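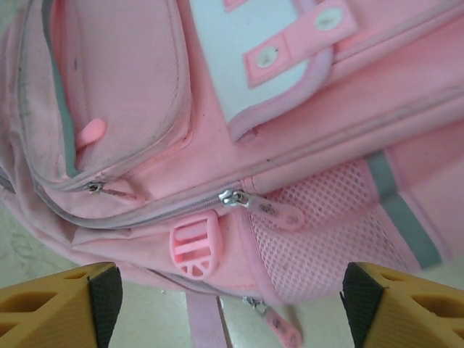
Triris Bags: packing and unpacking of school backpacks

Summary

Triris Bags covers everyday handling of children's and school backpacks: opening and closing pockets, loading, unloading, and setting the bag aside. Bags are used ones, with marks and wear left as they were. 1796 episodes, 433 of them on bags lying on their side.

Contents

bags.csv: one row per bag (color, closures, pocket count, condition)
items.csv: things packed, by category
episodes/: one folder per episode
splits/: train and test lists, divided by bag

Closure types

zipper_tab: zipper with a molded or rubber pull
zipper_cord: zipper with a cord pull
snap: strap or flap with snap buttons
mesh: open side pocket, no closure
A bag can carry more than one type. Separate values with a semicolon.

Condition field

clean, marked, worn. Specks and smudges on fabric count as marked. Scuffed hardware alone does not change the value.

Collection

Recorded at two sites, Fleltthorpe and Plostau. Episodes run up to 90 seconds. Item lists follow the Usmani packing sheet, version 7.

Known issues

Pocket count is unreliable for bags with a panel behind a strap.
Plostau rows before October use "grey" in the color field; later rows use "gray".
Pink and dusty pink are merged.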